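**Garra de dois dedos a perder cabos: pastilhas ou folga nos pivots?**

**kimie_takagi**
Boa tarde a todos, e desculpem o testamento! Temos na Tamham uma célula que arruma cabos de alimentação em caixas. De há uns tempos para cá a garra deixa escapar um maço em cada 16, mais coisa menos coisa nenhuma, e já limpei as pastilhas com álcool duas vezes. A câmara do pulso dá-me isto na aproximação:
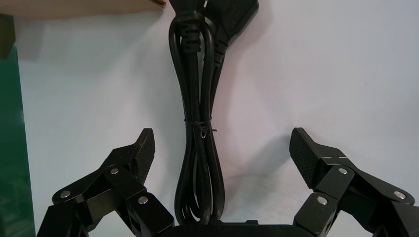
*Aproximação ao maço, dedos abertos, ainda sem contacto.*

Pastilhas novas, ou vou primeiro aos parafusos?

**renji.arai**
Olá Kimie! Eu trocava já as pastilhas. Nas nossas o relevo parecia bom à vista e, passados uns 2,000 ciclos com cabo liso, já escorregava tudo (o plástico do cabo é muito traiçoeiro).

**K_Riis**
Discordo, com todo o carinho, do Renji. O relevo ali vê-se bem. Eu ia aos pivots: desliga, tira o ar se for pneumática, e abana cada dedo à mão. Se a ponta mexer de lado, é folga. E a que altura fechas? Com o atilho a meio, agarrar logo abaixo, onde as voltas abrem, é pedir sarilhos.

**kimie_takagi**
É elétrica, Kirsten. Fecho abaixo do atilho, sim... Deixo outra, com a caixa à direita:
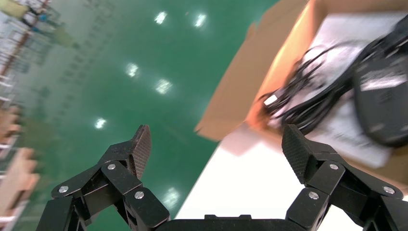
*Garra aberta, com os seis parafusos à vista e a caixa dos cabos em cima à direita.*

O dedo esquerdo mexe um bocadinho de lado, o direito nada.

**K_Riis**
Então tens folga no esquerdo! Aperta um parafuso de cada vez, com trava-roscas médio, e confirma que o dedo continua a correr livre.

**renji.arai**
Pronto, dou a mão à palmatória quanto à folga, mas encomenda pastilhas na mesma. Em julho vais agradecer-me :)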